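nelura-fold: cloth folding stack for a two-arm bench

Maintainers: Salamatu Fiadzo (planning, control), Gion Steiner (perception, tooling)
Status: in use, interfaces may still change

What this package is

nelura-fold is the software we use to fold small cloths with two arms and put them in a basket. It has four parts: a segmenter that finds cloths on the counter, a planner that picks grasp points and fold lines, a controller that runs both arms together, and a set of tools for recording and replaying episodes. You can use any of them without the others, but the planner expects masks in the segmenter's format.

The package started as a fork of our older Zwahlen code. Most of the motion library was rewritten. The config loader was kept, so old Zwahlen config files still load, with a warning.

The bench

Both arms are bolted to one rail along the front edge of the counter. The fixed camera sees the counter, the three papered walls and most of both arms. The standard task, fold_basket, uses three cloths: one floral, one lavender, one rust-orange. The basket goes in the back left corner. The jar and the toaster stay at the back and are treated as obstacles.
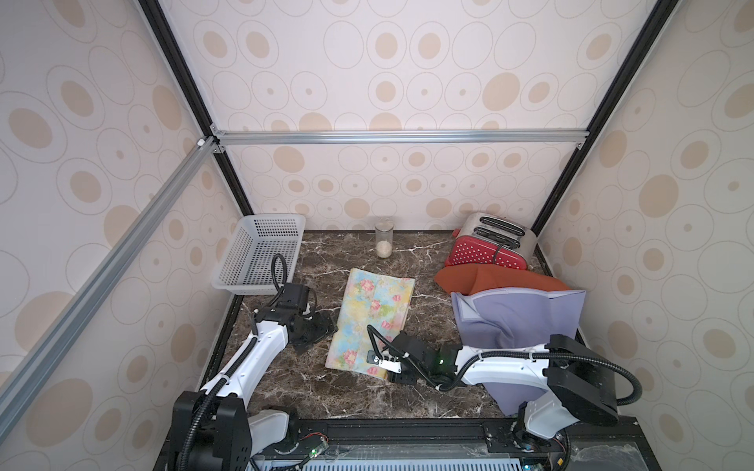

The counter frame has its origin at the middle of the rail, x to the right and y toward the back wall. All planner output is in this frame, in millimeters. Each arm has its own base frame and the transforms are stored in calib/arms.yaml. If you unbolt an arm for any reason, run calib_arms again before doing anything else. A shift too small to notice by eye is enough to make the fingers close above the cloth.

Perception

The segmenter gives one mask per cloth plus a single "keep out" mask for everything the arms should avoid. Walls are masked out before the network runs. We had to add that step after the printed ovals came back as small cloths in early tests. The wall mask is a fixed polygon in config/scene.yaml, so redo it if the camera moves.

Cloths are tracked by color histogram and last known position. This works with the set we use. It will not work with two cloths of the same color, and there is no plan to fix that in this release.

Planning

The planner runs in two stages. The first stage flattens: it looks for the highest fold edge, picks one or two grasp points on it and proposes a short pull. The second stage folds: it fits a rectangle to the mask, picks a fold line and gives each arm a corner. If the rectangle fit scores under 65 the planner goes back to flattening. The score runs from 0 to 100, and the limit is fit_min in config/planner.yaml.

Cloth order is set in the task file. In fold_basket it is floral, lavender, rust.

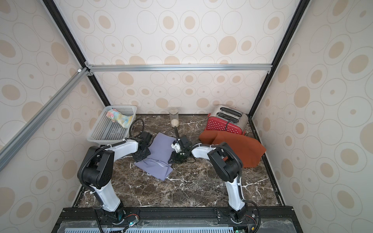 Both grippers at the lavender cloth, with the floral cloth in the basket.

Grasp points closer together than 90 mm are rejected by default, because the wrist housings can touch. You can lower min_grasp_gap, but turn on the wrist collision check if you do. It is off by default and slows planning quite a bit.

Control

The controller takes a list of waypoints per arm and a list of sync points. At a sync point both arms wait for each other. Between sync points they run freely, and one arm can be on its way back from the basket while the other is already on the next cloth. 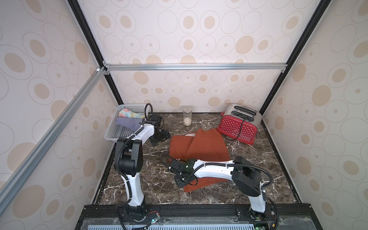
Free running is where most of our bugs came from. The rule now is that only one arm may hold the basket zone lock at a time, and an arm has to give up the lock before it gets a new plan. If an episode hangs with both arms still, check the lock first:

nelura status --locks

Press force is limited in software by motor current. The limit is per arm and lives in config/control.yaml. Keep it low on a hard countertop.

Recording and replay

nelura record writes one folder per episode with camera frames, joint states, gripper commands, masks and planner decisions. nelura replay plays the folder back in the viewer and can re-run the planner on the stored masks, which is the quickest way to test a planner change without the arms. Sets are packed in the Woteck archive layout. The current internal set, Trunent, has 797 episodes of fold_basket.

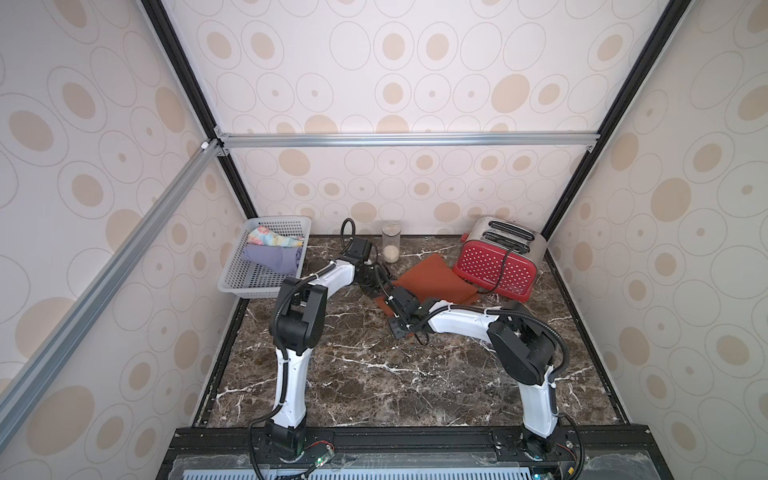 Floral and lavender cloths in the basket, rust-orange cloth folded on the counter.

Episodes carry one of three labels: done, partial or abort. Partial means at least one cloth was in the basket at the end. Labels are set by hand in the viewer. Episodes recorded before January have no planner decisions stored, so the re-run option is grayed out for them.

Known issues

- The floral cloth is sometimes split into two masks when it is bunched up. Raising merge_dist helps.
- The toaster top reflects light and the keep out mask can have holes there. The planner pads the mask to cover this.
- Replay drops the last frame of an episode if recording was stopped with Ctrl-C.
- nelura status prints the arm names in the wrong order when only one arm is powered.

Send planner and control bugs to Salamatu, everything else to Gion. Please attach the episode folder - a screenshot of the viewer is not enough to work from.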